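September, late, kettle just boiled

Well, I've done it. I walked the whole of the old railway path, end to end, and my feet are telling me all about it. I meant to write this last night but got as far as taking my socks off and that was that.

I got the early bus out to Likent, which was late, and then sat behind a man eating a boiled egg. The path starts behind the car park there, past the recycling bins, and you'd never guess it was anything special because the sign has gone green and somebody has leant a mattress on it. But five minutes on and you're in the cutting, with ferns down both sides and that lovely damp smell, and I cheered up no end. Blackberries everywhere! Most of them past it, the squashy sort with flies on, but I found a good patch by the first bridge and stood there eating like a bear until a jogger wanted to get by.

I'd forgotten how straight it is. The map makes it look like a nice wiggly outing and then you get there and it goes on and on in front of you, the same bit of path, with a dog walker in the distance who never gets any nearer. I sang for a bit. I did my shopping list. I had an argument in my head with the gas company about the 383 they say I owe them (I don't) and won it, very politely.

Stopped at the Draltix tearoom for lunch, which used to be the station. I do love it in there. They've kept the ticket window and you order your soup through it, and the loo is in what was the parcels office and is absolutely freezing. Leek and potato, two rolls because I was being brave about the second half, and a slab of ginger cake that I wrapped in a napkin for later and ate before I'd got my coat back on. 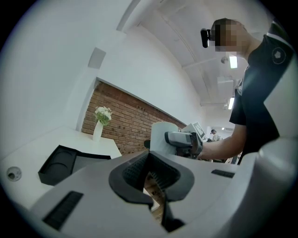 There's a framed timetable by the door as well, from the last summer the trains ran, and I always mean to copy it out and never have a pen. Five trains each way. You could have left Likent after breakfast and been on the beach by eleven. Now it's two buses and a long wait outside the chip shop, and they call that progress.

The second half was harder. It clouded over after the viaduct and the wind got up, and I had the wrong hat, the knitted one that lets it all through. I'd been looking forward to the viaduct for weeks and then scuttled across it with my head down holding the hat on, so I can't say I admired the view much. There's a plaque at the far end saying it took 726 men to build the line, and I did stop for that. I thought about them having their dinner up there in all weathers, and felt a bit silly for moaning about a hat.

Blister arrived just after that, left heel, same place as always. I bought those Jedik walking socks specially, the ones with the double heel, and I can't say they made a scrap of difference. Plaster on, sock back on, hobble. I must have looked a sight. A very small dog barked at me the whole length of a field.

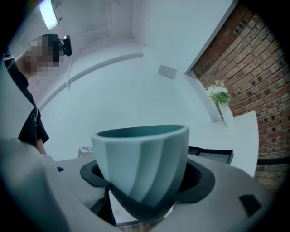

The teal cup. Wouldn't mind one like it for the kitchen windowsill.

Anyway. The last stretch comes down through the woods at Priedītis and it was so pretty that I forgave it everything. The beeches are only just turning at the tips. I could hear an owl, at half past four in the afternoon, which seems early to me but I suppose it knows its own business. And then out by the allotments and the end post, where I gave the thing a pat, and then had to run (run!) for the bus.

Home by seven. Bath, toast, bed. This morning I came down the stairs sideways holding the banister, and I've put my boots out on the back step with newspaper in them. Washing still to do, and I must ring about the gas. I'd like to do the other branch before the clocks change, if the heel's better by then. Need a new hat first.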